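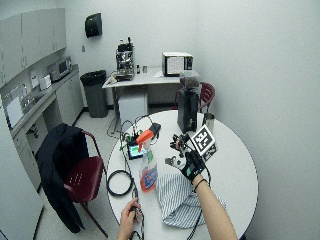

The office break room has become a place where people clean as much as they drink, and I am not convinced anybody's coffee is better for it. Firms that once put out a jar of instant and a kettle now own a proper grinder and a steel milk pitcher, and with them comes a whole second shopping list. The striped dish towel on the round white table is part of it, and so is the spray bottle with the orange trigger, filled with something reddish-orange. Every supplier has a spray now. Brosico sells one for tabletops and another for "coffee areas", and when I asked what the difference was, I was sent a leaflet about freshness.

Liên Thái has looked after shared kitchens for 7 years and has little patience with leaflets. "Most of it is grounds," she says. "Dry grounds want a dry cloth. Spray them first and you've made paste." She wipes towards herself, folds the cloth, and wipes again. The product comes out afterwards, for milk.
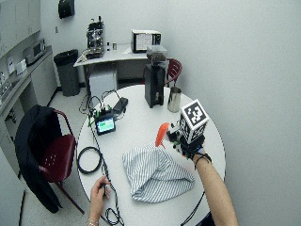 She is just as doubtful about the cloths. Rotden claims its microfibre will survive 300 washes, a figure I would like to see somebody check. Thái prefers plain cotton, boiled and replaced when it starts to smell, and she would spend the savings on a decent brush for the grinder. The one from Gesine costs less than a bottle of most sprays and has lasted her two jobs.

As for hoppers, she leaves them half full at most. Beans go stale in there over a long weekend, and no amount of polishing the outside will help with that.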